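Can a robot lay the table yet?
I spent a day finding out, and came home to do the washing-up myself

My mother used to say you could tell everything about a household from how it laid the table. In ours that meant forks on the wrong side, one odd glass and somebody shouting that the peas were going cold. I've been thinking about her a lot since February, when I talked my way into a workshop run by a small outfit called Jutolberg to ask a question that has bothered me since I was about nine and first saw a cartoon robot in a pinny. When is one of those things going to come and do my chores?

I'd gone in expecting something grand (a gleaming kitchen, perhaps, or a butler on wheels). What I got was a small table, a tray, a placemat, a plate and a fork, and a lot of very patient people who wanted to talk about them for hours. I loved it. I also drank far too much of their coffee.

Adaeze Aliyu runs the table work, and she started me off with the tray, which surprised me. I'd assumed the plate would be the star of the show. But a tray, she told me, is a pig of a thing. It's wide and it's flat, and most of it is no use at all to a pair of fingers.

"You and I get our fingertips under the edge and we don't even notice we've done it," she said. "Now try it wearing two door wedges."

I did try, as it happens, and I can report that I was dreadful. The grippers they use are held in the hand, so a person does the job with the same sort of fingers a machine would have, and the cameras and the rest of it take notes. You squeeze, the two black fingers come together, and you discover that the whole business of picking things up, which you've been doing perfectly well since you were in a high chair, has to be learnt all over again. I went for the rim of the tray and missed. I went again and shoved it. Third time I got hold of a corner and was so delighted that I let go. 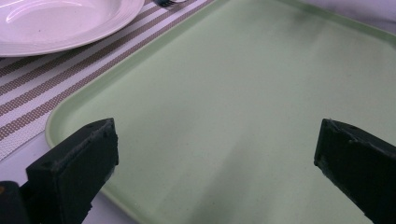

What a fork knows about you

Let me tell you about the fork, because I've come to have a real respect for forks. A fork lying on a table is barely there. It's thin, it's shiny at one end, it's lying as flat as it can manage, and if you come down on it a hair too low you're pressing on the table instead. Come down too high and you've closed your fingers on nothing. Then there's the cloth or the mat underneath, which would quite like to come along for the ride.

Bořivoj Koubek, who came to the workshop from making printing machinery and still talks about everything in terms of paper jams, has strong views on placemats. He thinks they are the most underrated difficulty in the home. A hard mat slides, a soft one bunches up, and a woven one has little ridges that catch whatever you drag over it. Stripes cause their own trouble, he says, as a camera looking for the edge of a thing is suddenly offered a great many edges.

I asked him whether they couldn't simply choose a plain one.

"Will you choose a plain one?" he said. "For your house?"

I thought of my kitchen drawer, which contains one cork mat with a picture of Tenby on it and several that I believe came with a raffle, and I took his point.

That's the difference between the home and the factory, in a nutshell. On a shop floor you can tell the world to behave. I rang Fergal Mac Carthaigh, who looks after the packing lines at a bakery supplier called Venditz, and he was almost smug about it. His machines lift trays all day long. Every tray is the same tray, it turns up in the same place facing the same way, and if it doesn't, a light comes on and a person walks over. One of his lines shifts 674 trays in an hour, and he told me he'd be embarrassed if it dropped any.

"But I couldn't send it round to yours," he said. "It wouldn't find the kitchen. It wouldn't know there was one."

He has thought about it, mind you. Fergal has teenagers.

The long apprenticeship

So how do you get from Fergal's line to my kitchen? The going theory, and you'll hear it in plenty of workshops these days, is that you don't write out instructions for laying a table. You show it being done. Then you show it again with the plate further over, and again with the tray at an angle, and again with a different mat, and you carry on until everyone involved would rather eat off the floor. The hope is that a machine fed on enough of this gets the general idea, the way a child does, and can cope when it meets a plate it's never seen.

I found the showing oddly lovely to watch. Úna Foley did most of it on the Friday I was there. She'd been a piano teacher, and she has the stillest wrists I've ever seen on a human being. There's none of the flapping about that I did. She brings both hands in over the table and waits a second before she does anything, like somebody about to start a slow movement, and then off she goes. She'd done 153 goes at the table that week by the time I pulled up a chair, and she still put the fork down as though a guest were coming.

I asked what she thinks about while she's doing it. "Whether I've left the immersion on," she said.

Two hands matter more than I'd realised, by the way. I'd pictured a household robot with one long arm, like a desk lamp with ambitions. But go and clear your own table this evening and notice what your spare hand is up to. Mine steadies the mat while the other one gets the plate. It holds one end of the tray. It moves the salt. Half of what it does I'd never have put on a list of jobs, and a list of jobs is exactly what I'd have handed a machine if you'd asked me to teach one. Watching someone work with a pair of grippers, you see all of that laid bare, as the spare hand has to decide things too.
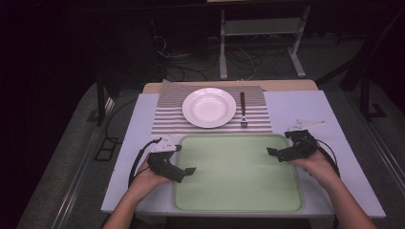

Both hands at the ready: a plate, a fork and a tray are a full day's work.

Colm Hennessy, the worrier of the team (every team needs one and he says he was born to it), took me through what goes wrong. Plates are a favourite. A wide rim gives you something to get hold of, but lift by one side and the rest of the plate wants to dip. Do that with a clean plate and you've got a wobble. Do it with half a shepherd's pie on board and you've got an evening with a sponge. Shiny glaze is another one, because a patch of light sitting on a plate moves about as the camera moves, and a machine may take it for something that's really there.

And then there's knowing when to stop. I hadn't thought about this at all. When is a table laid? I'd say when it looks right. Colm sighed and said yes, that's what everybody says. Is a fork right if it's a finger's width off? Is it right if it's straight but the mat's crooked? Does the tray go away at the end or stay put? Every family has an answer, and I'd bet good money that no two of them match. In my mother's house the answer was that it's laid when your father sits down.

So, can they or can't they?

I've put this off long enough. I saw two machines have a go while I was visiting. One was at Jutolberg, and the other was a short drive away at Urkar, a smaller firm that makes a wheeled helper for care homes and calls it the Zeleke. Both of them could shift a plate. Both of them could, on a good run, get a fork from one place to another and set it down somewhere a reasonable person might eat from. I clapped, which I gather isn't done.

But they were slow – the sort of slow where you find yourself leaning forward and doing it for them in your head. The Zeleke took two minutes over a single fork. It also stopped dead when I put my notebook down on the table, and it stayed stopped until somebody took the notebook away again. I've had flatmates like that, to be fair, but I didn't pay thousands for them.

Adaeze's own guess is that the dull, repeated version of the job will come first, in places like canteens and hospital kitchens, where the trays match and the plates match and someone's on hand when it all goes to pot. I believe her. It's Fergal's bakery line with the edges softened a bit. The home is further off, and she wouldn't give me a year however many times I asked (I asked a lot, including once through the door of the ladies').

What's changed for me is how I feel about the chores. I don't mean I've started enjoying them, heaven forbid! But I got home from that trip at ten at night to a table with the breakfast things still on it, and I stood there with my coat on and had a proper look. Two bowls, one with a spoon welded to it by porridge. A newspaper with a mug on top. The Tenby mat. I scooped up the lot in one armful, mug hooked on a finger, spoon in my teeth, and shut the dishwasher with my hip.

I sent Colm a message describing it. He wrote back to ask if I'd do it again slowly, with the spoon on the left.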